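Ovel Esstisch - Bilder vom Abräumen nach dem Essen

Stand: 30. Dezember 2020
Zusammengestellt von Loïc Bouvier

Inhalt

Die Sammlung umfasst 2.593 Bilder von Esstischen in privaten Haushalten. Es geht um Geschirr, Obst und verpackte Lebensmittel, wie sie nach dem Essen oder zwischendurch auf dem Tisch liegen. Aufgenommen wurde in 6 Wohnungen.

Ordner

tisch_rund - runde Tische
tisch_eckig - eckige Tische, auch ausgezogen
listen - Gegenstände pro Bild, eine Textdatei je Wohnung

Bezeichnungen

Schüsseln heißen "gross" oder "klein", das Material steht in einer eigenen Spalte. Stehen zwei ineinander oder überlappen sie sich, bekommt jede einen eigenen Eintrag mit dem Zusatz "gestapelt". Obst wird einzeln eingetragen, nach Sorte. Verpackungen werden nach Inhalt benannt, soweit er aufgedruckt oder abgebildet ist. Kleine Schrift wird nicht abgetippt. Krümel zählen nicht als Gegenstand - sie stehen unter "Bemerkung".

Beispiel aus tisch_rund 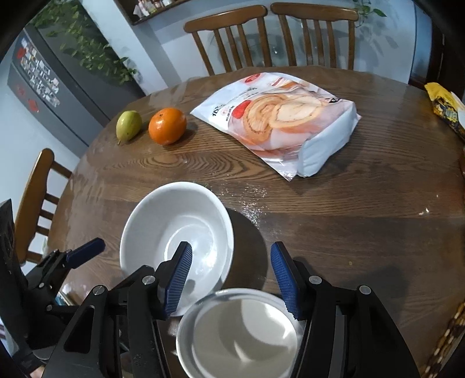
Runder Holztisch mit zwei weißen Schüsseln, Birne, Mandarine und einer Packung Biskuitrolle.

Bekannte Mängel

Glänzende Tischflächen spiegeln das Licht im Raum. In der Liste zu Wohnung 3 fehlt die Spalte "Bemerkung", sie wird mit Version 2 nachgereicht.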